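Grarnwood newsletter – Tue 4 April

Teaching by hand: a good month in the produce corner

If you've walked past the back room lately and heard somebody cheering over a cabbage, that was us! March was our best month yet on the grocery task, and we wanted to share some of it with everyone who keeps asking how it's going.

The short version is that we now have 1,349 recorded runs that we're happy to keep. Each one is a person driving the robot through a small piece of shopping: reach over to the crate, take hold of a vegetable, bring it across to the basket, let go. Then reset everything and do it again. It sounds dull and I promise it isn't. You get oddly proud of a clean pick (and quite cross with yourself after a clumsy one, which goes in the reject folder no matter how close it came).

Most of the runs were done by remote control, with the operator watching the head camera view. The other 48 were done the old way, with one of us standing next to the robot and guiding the arm by hand. We did those at the start to work out a comfortable path between shelf and table, and new operators still like to try a couple before they pick up the controllers. You feel the weight of the arm and where it wants to go, and after that the remote driving makes a lot more sense.

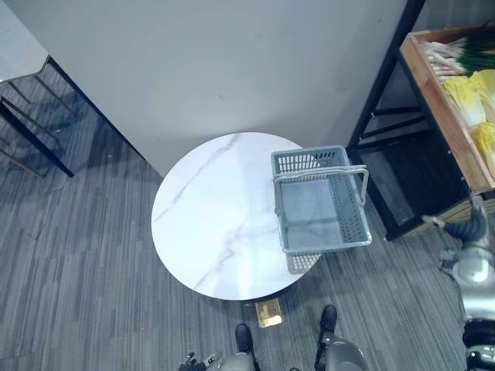 Green onions have been the real teacher. A napa cabbage is big and fairly forgiving, and if you come in a little off center you can usually still get a decent hold. Onions slide over one another, the leaves flop wherever they please, and if you grab too close to the white end the whole bunch tips. Our operators at Pratoddale found that slowing right down for the last few inches helped more than any change to the settings, so that's now in the operator notes. Please read them before your next shift, even if you've done plenty of sessions already!

The basket handles took some learning too. A handle lying across the opening can catch whatever you're lowering in, so we've been recording with the handles in different positions. We want the robot to see the awkward versions as well as the easy ones – shoppers don't set their baskets down neatly, after all.

Everything goes into Okex, our labeling tool, where a second person watches each run and marks the start and end of every grasp. So far 752 runs have been through that step. The rest are waiting their turn, and if you enjoy quiet work with headphones on, we would love the help.

Next up is the Lý set, with 5 new vegetables to work through. Eggplant is on the list and I can't wait. Operator sign-ups are on the usual sheet by the door, and first-timers are very welcome.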